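Stovircombe robot gets 200 lessons in doing the washing

A two-armed robot in Stovircombe is being taught to do the laundry, one red garment at a time. 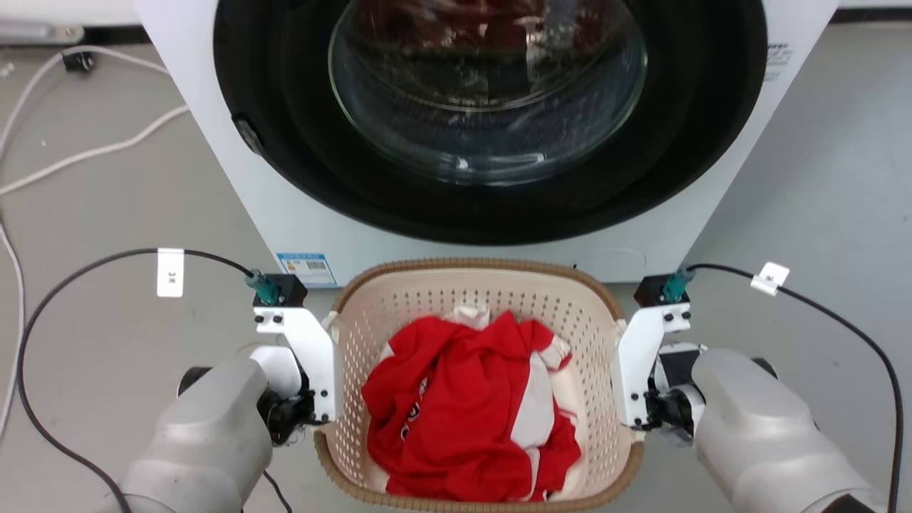 How do you teach a robot to load a washing machine?
Someone does it first, by remote control. The operator holds a pair of handles, the robot's arms copy every movement, and the whole business is recorded so that software can try to learn from it.

The handles at Wudix, the small firm behind the project, belong mostly to Perihan Ekinci. She has been asked for 200 good runs by the end of November. A run in which the sleeve gets caught in the door is not a good run, although it is kept in a separate folder that is filling up nicely.

"I have done more washing for this robot than I ever did for my children," she said. "They at least said thank you once."

A run takes her 2 minutes on a good morning. By hand she can manage the same job in a few seconds, a figure her colleagues have asked her to stop mentioning to visitors.

Bülent Değirmenci, who runs the firm, said the slow pace was the point. "If Perihan rushes, the robot learns to rush, and then we are buying another door," he said. He would not say what had become of the first one.

Left to its own devices last week, the robot finished 16 loads. Socks have been put off until the spring.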